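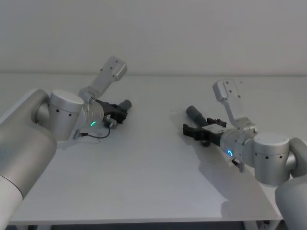 Soltari disc: subtitles drift on the theatrical cut only

I have the two-disc Kolora release of Soltari. On the theatrical cut the English subtitles start in sync and are late by the second half. By the palace siege they trail the dialogue by 2 seconds. The extended cut on the other disc plays correctly. Same player, same TV, player firmware updated in January. Is this a bad pressing or a setting?

Posted by greenwood_dvd, 13 February 2023

edum77
Mine does it too. I just watch the dub.

reelchange
It is a mastering fault. The subtitle track was timed for the export print, which has a shorter opening battle and several trims after it. Each trim adds a little to the offset, so the error grows in steps. You can check this by noting the delay before and after the river crossing - it jumps at the cut and then holds steady until the next one.

A fixed subtitle delay in the player will correct one stretch of the film and no more. Kolora pressed a corrected disc with a small "2" after the catalog number on the inner ring. The first 1,000 copies have no such mark. Look there before you write to them, and include the number in your message. My replacement took 10 days.

latticework
Try turning off motion smoothing. It fixed lip sync on my set, although that was audio and I don't own this disc. If the extended cut plays fine then it's probably the disc, as said.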